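Mixed plates and one washing basin: what order?

Kosura
Our residence kitchen holds plates of several shapes and sizes, and one deep basin is provided for washing them. Please advise on the correct order for loading.
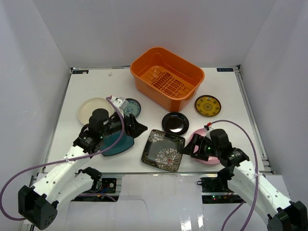

Plates and empty orange basin.

Stedinness
Large square plates should be placed first, on edge, along the long side. Round plates follow by size, the smallest last. Patterned plates should not be stacked face to face — the decoration may scratch.

Golow
Any order is acceptable. Use less soap.

Related items
Removing tea marks from cream plates (219 views)
Storing square plates upright (458 views)
Basin or rack for a shared kitchen? (1,555 views)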